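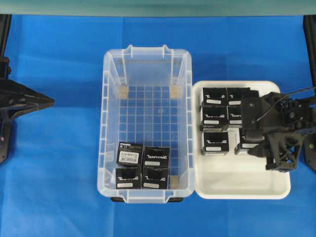
Stores Diary: 3 November 2019

The packing room opened at the usual hour. The blue cloth had been laid over the work surface on the previous evening, and its fold lines had not yet dropped out. Miss Yupanqui asked that it be ironed before the next delivery is unpacked, and this has been noted.

Work began on the small black boxes for the Drotau branch. The first four were placed in the clear bin, in two rows of two at one end, with the other end left free. One of the four shows its barcode label uppermost and the other three do not. The standing instruction, issued in September, is that boxes should all be set the same way round. Mr Liepiņa was reminded of this and has undertaken to turn the odd one before the bin is closed.

The shallow off-white tray was kept beside the bin, to the right. It remains the practice of this office to reserve the tray for boxes returned with damaged labels, and it is not to be used for stationery, keys or tea things. A written notice to this effect will be put up by the door.

A telephone call was received from Santoro regarding the balance of their order. They were informed that 86 boxes remain to be sent and that these will go by the Plaseo carrier. The clerk at Santoro asked whether the clear bins could be sent back sooner than at present. The reply was that bins are returned when full loads allow, and that no change is proposed.

The stock book was brought up to date after lunch. The total carried forward is 1,479. An error of 17 on the previous page was found to be a matter of addition and has been corrected in ink, with both sets of initials.

Miss Yupanqui will be at Clikavach tomorrow morning and the stock book will be held by Mr Liepiņa in her absence. The key to the inner cupboard is in the desk drawer. More parcel tape is required.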